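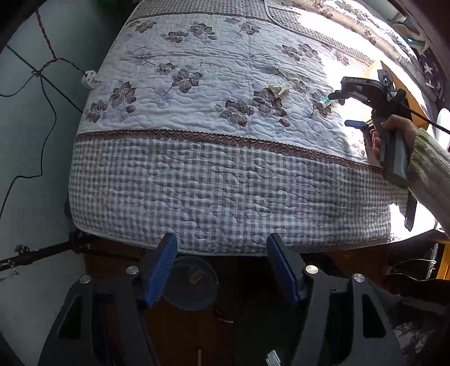

How often should I wash a quilted bedspread? Two or three times a year is plenty for most homes, with a good airing in between and a spot clean whenever something gets spilled.

I wrote the first version of this page for my sister-in-law, who had inherited a quilt and was frightened to put it anywhere near water. It has been passed around a good deal more than I expected, so I have tidied it up and added the part on drying that people kept asking for.

Before you wash

Check the care label first. If there isn't one (and on anything older there usually isn't), dampen a white cloth and press it on each color for a minute. If color comes off on the cloth, stop there and ask a cleaner who handles quilts. My friend Catinca Olteanu skipped this with a red border and has had a pink one ever since, along with a pink everything else.

Look over the stitching too. Any loose thread longer than your fingernail should be tied off and tucked in, and open seams need a few stitches by hand. Shake the quilt outdoors if you can.

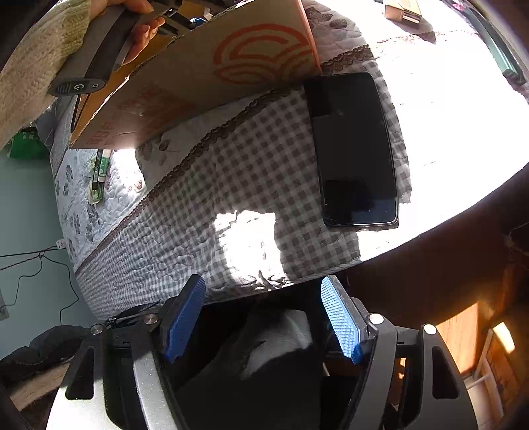

Quilted spread and checked blanket on the bed.

Washing

Use the biggest machine you can get to. Mine at home is too small for a queen size, so I carry it down to the laundromat on Cembridge Street and bring a book. Choose cold water, the gentle cycle, and half the detergent you think you need - too much soap stays in the batting and makes it stiff. Wash the quilt by itself. Skip the fabric softener, and run a second rinse if the machine lets you.

When it's done, lift it out with both arms underneath. A quilt full of water is heavy, and pulling it up by one corner can pop the stitches. 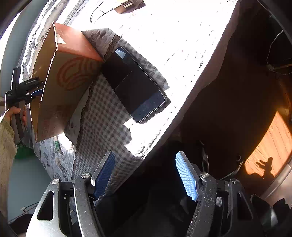 Drying is where patience comes in, and I do mean a whole day of it. Press the water out between towels, then lay the quilt flat or spread it over two lines so the weight is shared. Morning sun is lovely for freshening a cover, but keep it short for anything dark or bright. A gray-and-white gingham like this one, spread out in the sunlight, is the sort of cloth I worry about least, though I still turn mine over after an hour. If you use a dryer, keep it on low and stop every so often to shake out the lumps.

Leave it out overnight if the middle still feels cool to your hand, and fold it in a different place each time you put it away.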